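Vurnoraのワイングラス、半年ちょっと使ったので感想を書きます

2019年6月28日　カテゴリ：台所のもの

去年の11月に買ったワイングラスの話、書く書くと言いながらずっと下書きに入れっぱなしでした。すみません。コメント欄で「あのグラスどうなりました？」と2回も聞かれてしまったので、さすがに今日は仕上げます。金曜だし、このあと飲むし。

買ったのはVurnoraというメーカーの脚つきグラスで、容量429ml、口径80mm、2脚セットで税込2,786円でした。1脚あたりにすると1,400円しないくらい。ワイン好きの人からしたら安物の部類だと思うんですけど、うちはそれまで雑貨屋で買ったコップみたいなグラスで全部済ませていたので、箱を開けたときはけっこう緊張しました。薄い！というのが最初の感想です。持つ前からもう割りそうな気がする。

そもそもなんで買ったかというと、サリム・ンジオカさん（前の職場の同僚で、今でも月に一度くらい一緒に飲む人）がうちに来たときに白ワインを持ってきてくれて、それを私が麦茶用のコップで出したんです。サリムさんは何も言わずに飲んでくれたんですけど、帰り際に「次はグラスも持ってこようかな」とニコニコしながら言われまして。はい、買います、買いますとも。その晩に注文しました。

■ 届いたときの様子

箱は思ったより小さくて、中は段ボールの仕切りで1脚ずつ分かれていました。紙で巻いてあるだけなのでちょっと心配になりましたが、欠けもヒビもなし。説明書はぺらっと一枚、洗い方と「電子レンジ不可」くらいしか書いてありません。あと底にシールが貼ってあるんですが、これがなかなかはがれない。爪でこすってもベタベタが残って、結局ぬるま湯につけて、食用油を少しなじませてから洗ったらきれいに取れました。シールは外箱に貼ってくれればいいのにと毎回思います（グラスに限らず、お皿もお鍋も）。

形はぽってりしすぎず、口のほうに向かって少しすぼまっている、よくある万能型です。赤用とか白用とか書いていないので、どっちにも使っていいんだと勝手に解釈しています。

■ 飲んでみて

これはもう、違いました。同じスーパーの同じ白ワインを、いつものコップとこのグラスに半分ずつ注いで飲み比べてみたんですが、香りが全然違う。コップのほうは「冷たくてすっぱい」で終わるのに、グラスのほうはりんごみたいな匂いがふわっとくるんですよ。私の鼻はまったくあてにならないので、夫にも目をつぶってもらって試したら、夫も「こっちのほうが高いやつ？」と言ってました。同じだよ！

赤のほうは、正直なところ白ほどの感動はなかったです。もう少し大きなグラスのほうが合うのかもしれません。429mlって数字で見ると大きそうなんですが、実際に注ぐのは三分の一くらいまでなので、渋い赤をくるくる回して楽しむにはちょっと窮屈な感じ。軽めの赤なら全然いけます。うちは夏になると赤を冷蔵庫でキンキンに冷やして飲むような家なので、そこはあまり気にしていません。

口当たりはとてもいいです。縁が薄いので、唇にあたる感じがほとんどない。これに慣れてしまうと、コップで飲んだときに「ガラスを飲んでる」みたいな感じがして戻れなくなります。困る。

ワイン以外だと、炭酸水がよかったです。レモンを薄く切って入れるだけで、休みの日の昼にちょっといい気分になれます。あと意外だったのが日本酒。冷やした純米酒を少しだけ入れると、おちょこのときより甘い匂いがして、つい二杯目に手が伸びます。逆にビールはいまいちで、泡がすぐ消えてしまいました（注ぎ方が下手なだけかも）。

■ 洗うのが怖い問題

さて、薄いグラスを買うと必ずぶつかるのがこれですよね。うちの食洗機は古くて、背の高いものを入れるとアームに当たって回らなくなるので、最初から手洗いと決めていました。

最初の一か月はもう本当におっかなびっくりで、シンクに布巾を敷いて、その上で洗っていました。よく言われる「脚を持って胴をひねると折れる」というやつ、あれを聞いてからは絶対に脚を持たないで、胴のほうを手のひらで包むようにして洗っています。スポンジは柄つきのものを使ってみたんですが、奥に届くのはいいけれど力加減がわからなくて怖い。結局、普通のやわらかいスポンジを小さく切って指で押しこむのが私には合っていました。口径が80mmあると、私の手ならぎりぎり指四本まで入ります。夫の手は無理でした。というわけでグラス洗いは私の係です。なんでや。

飲んだ夜は洗わない、というのもルールにしました。酔って洗うと割ります。これは前のコップで何度もやりました。水だけ入れて置いておいて、翌朝の明るいところで洗う。赤の色が残りそうで心配だったんですが、水を張っておけば普通に落ちます。

■ 拭く・しまう

洗ったあとは、自然乾燥だとどうしても水滴のあとが残ります。うちの水道水のせいかもしれません。最初はタオルで拭いていたんですけど、細かい糸くずがびっしりついて大失敗。そのあとZokoraというところのグラス用クロスを買いました。こっちも感想を書きたいくらい良くて、大判なので両手にかぶせるようにして持てるんです。片手で胴を持って、もう片方の手で中を拭く。それだけでピカピカになります。熱めのお湯ですすいでから拭くと早いです。

しまう場所は悩みました。うちの食器棚は棚板の高さが固定で、脚つきのものが入る段がひとつしかなく、そこはもう花瓶と急須とミキサーの部品に占領されています。箱に戻すと絶対に出さなくなるのはわかっていたので（ホットサンドメーカーで学びました）、それで出しっぱなしにできる置き方をあれこれ探していて、ワイヤーのグラスラックというものに行きつきました。突っ張り棒にぶら下げるタイプも見たんですが、うちは地震のときが怖くて。

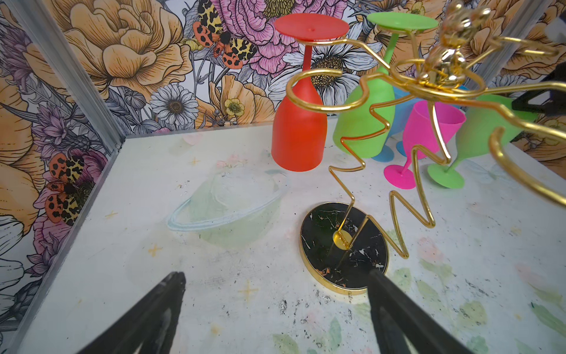
グラスラックの台座まわり。黒地に白と銅色っぽい筋が入った大理石調で、ふちと支柱は金色です。

グラスラックって、実用一点張りのものか、思い切って飾りっぽいものかの両極端なんですね。最初は地味なステンレスを買うつもりだったのに、ギザギザの金色の針金を見てしまったらもうだめでした。夫は「うちにあるものの中で一番派手」と言っています。否定はしません。

ただ、出しっぱなしにするとほこりは気になります。使う前にはクロスでひと拭き。うちは週に二、三回は使うのでこれで済んでいますが、年に数回しか飲まない人は扉つきの棚のほうがいいと思います。あと台所のコンロのそばに置くのはやめたほうがいいです。油がつきます。最初の二週間ほどコンロの横に置いていて、なんだかグラスがうっすら曇ってるなあと思ったら、触るとペタッとして、あー……となりました。今は居間のほうに移しました。

■ 割れました

で、書かないといけないのがこれです。1脚、割れました。買って三か月目くらいです。

洗っているときでも拭いているときでもなくて、テーブルの上で倒したんです。ワインボトルを取ろうとして、袖がひっかかって、コトンと。倒れた勢いはほんとに大したことなかったんですが、縁のところから三日月みたいな形に欠けました。コップだったら絶対に割れていない倒れ方。中身が入っていなかったのが救いです。

薄いグラスの宿命なので、これで星を減らすのは違うかなと思いつつ、普段使いのつもりで買う人には知っておいてほしいところです。底の円盤が少し小さめなので、安定感はあまりないです。布のランチョンマットの上に置くとさらにぐらつきます。うちはそれ以来、飲むときはマットを外すようになりました。

困ったのは、1脚だけの買い足しができないこと。お店に問い合わせたら、とても丁寧に「セットでのみ販売しております」という返事がきました。仕方ないのでもうワンセット買って、今は3脚あります。結果的に、サリムさんが来ても足りるようになったのでまあよし。この前ようやくサリムさんにこのグラスで白を出したら、「おお、グラスだ」と言われました。そこから？

■ 他に迷ったもの

買う前に迷ったのは、Leltusの脚なしタイプでした。倒れにくいし、食器棚にも入るし、値段も似たようなもの。お店で持たせてもらったら手にしっくりきて、かなり傾いたんですけど、飲んでいる間ずっと胴を持つことになるので、白がぬるくなりそうだなと思ってやめました。赤が中心の人とか、小さいお子さんがいる家だったら、そっちのほうが幸せかもしれません。姉の家にはそっちをすすめました。姉は麦茶を飲んでいるそうです。

もっと上の値段のグラスも、いつかは欲しいです。でも今の私の洗い方と袖の長さでは、まだ早い。

■ まとめというか、メモ

よかったところ
・白ワインの香りがちゃんとする
・縁が薄くて口当たりがいい
・炭酸水や冷酒にも使える
・手が小さめなら奥まで洗える

うーんなところ
・底が小さめで倒れやすい
・1脚だけ買い足せない
・底のシールがはがれにくい
・しっかりした赤にはちょっと小さい

星は五つのうち四つです。割れた週に書いていたら三つだったと思います。

次回はたぶんZokoraのクロスの話を書きます。何回洗っても糸くずが出ないのか、もうちょっと使ってから。グラスの底のシールをもっと楽にはがす方法をご存じの方、コメントで教えてください。うちにあと1脚、はがしかけのがあります。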